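Kapitel 9
Holz lesen: Maserung, Jahrringe und das Arbeiten des Werkstoffs

Lernziele
Sie können die drei Schnittrichtungen am Stamm benennen.
Sie erklären, weshalb ein Brett quer zur Faser stärker schwindet als längs.
Sie unterscheiden Textur, Maserung und Riegelung.

Wer einmal einen frisch gehobelten Ahorn gegen das Fenster gehalten hat, vergisst das so schnell nicht! Das Licht wandert über die Fläche, helle und dunkle Streifen tauschen beim Kippen die Plätze, und plötzlich scheint das glatte Holz Wellen zu haben. Mit diesem Staunen fängt unser Kapitel an, denn fast alles, was wir an einer Holzoberfläche schön finden, erzählt etwas über den Baum und über den Schnitt der Säge.

Die Geigenbauerin Mitsuko Fujimoto bewahrt in ihrer Werkstatt in Kawaguchi 22 Ahornbrettchen auf, alle aus demselben Stamm. Einige zeigen schlichte Streifen, andere eine so kräftige Riegelung, dass Lernende mit dem Finger darüberfahren und nach den Rillen suchen. Sie finden keine. Die Fasern verlaufen im Stamm wellig, und je nach Neigung werfen sie das Licht anders zurück.

9.1 Drei Schnitte, drei Gesichter

Im Querschnitt (auch Hirnschnitt genannt) liegen die Jahrringe als Kreise um das Mark. Der Radialschnitt führt durch die Stammmitte und zeigt sie als annähernd parallele Streifen. Beim Tangentialschnitt, der seitlich am Mark vorbeigeht, entstehen die bekannten Fladern – jene spitzen Bögen, die man von Tischplatten kennt.

Holz nimmt Feuchtigkeit aus der Luft auf und gibt sie wieder ab. Dabei quillt und schwindet es in tangentialer Richtung am meisten, in radialer deutlich weniger und längs der Faser kaum. Breite Flächen werden deshalb gern aus mehreren schmalen Brettern verleimt.
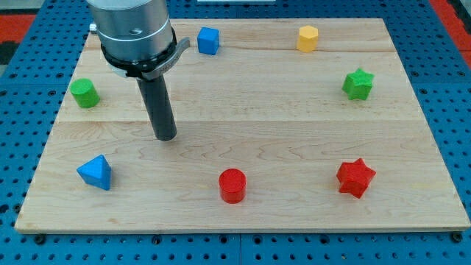
Woran erkennt man, dass eine Fläche aus mehreren Brettern verleimt ist? An den geraden Fugen, an denen das Faserbild meist abbricht oder die Richtung wechselt; bei sorgfältig ausgesuchten Hölzern muss man danach manchmal lange suchen.

Genji Tsuji lässt seine Klasse vor dem Verleimen jedes Brett an der Hirnseite anzeichnen, damit die Lage der Jahrringe beim Auslegen sichtbar bleibt. Probieren Sie es selbst aus, am besten mit Resten verschiedener Arten! Nehmen Sie auch Esche und Buche dazu, die sich unter der Lupe herrlich unterscheiden: Die Esche ist ringporig, die Buche zerstreutporig. Was das für die Oberflächenbehandlung bedeutet, behandelt Abschnitt 9.2.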